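List: trundeck-users
Date: 2019-04-07
Subject: Re: Label stock curling at low humidity

> We switched the Covthorpe store to the 38 mm labels in November and
> the lift rate on curved bins went up. Is anyone else seeing this, or
> is it our printer? Trundeck reports every label as printed and
> verified, so the database is no help. The shelf labels on flat steel
> have stayed down.

It is probably not the printer. We had the same thing at Prideton and spent most of the winter on it.

The 38 mm stock uses a stiffer face material than the old one. On a flat surface that makes no difference. On a curve the label keeps trying to straighten, and the adhesive at the two short edges carries all of that load. Dry air makes it worse because the face shrinks slightly and the liner does not. If your store is heated and not humidified, expect the corners to go first.
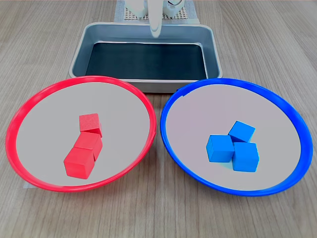 Two things helped us. The first was turning the label so the long side runs parallel to the axis of the bin. Trundeck has a rotation setting per template, under Output, and it takes effect on the next batch without a restart. Check the barcode afterward – the quiet zone is calculated before rotation in the current release, so a narrow margin can end up clipped.

The second was dwell time. The Van Leeuwen data sheet we were given with our rolls asks for 15 minutes under light pressure before the part is handled. We had been applying labels and racking the bins at once. After we changed that, we relabeled 163 bins and left them alone for a month. The ones that lifted were all on surfaces that had been wiped with the silicone-based cleaner, so I would look at your cleaner too.

For small round containers I would give up on wrap labels entirely. Put the label on the tray or the shelf position and let the container go without. Trundeck supports this if you set the location as the parent record and leave the container ID blank. Stock counts still reconcile, but the move history is then kept per location only.
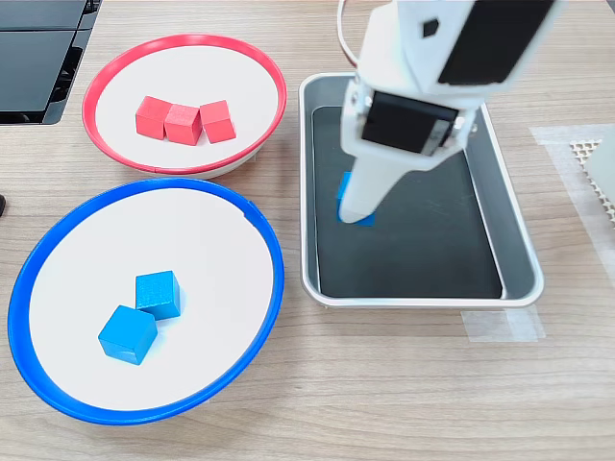 Red-rimmed bowl with cubes, blue-rimmed bowl, metal tray.

On verification: "verified" in the log means the scanner read the code at the print head. It says nothing about the label once it is on the bin. If you want a later check, export the batch as CSV and scan against it by hand. The export stops at 100 rows unless you raise the limit in the report settings, and it does not warn you.

Can you post the template file and the lot number from the roll core? I would like to compare them with ours before ordering more.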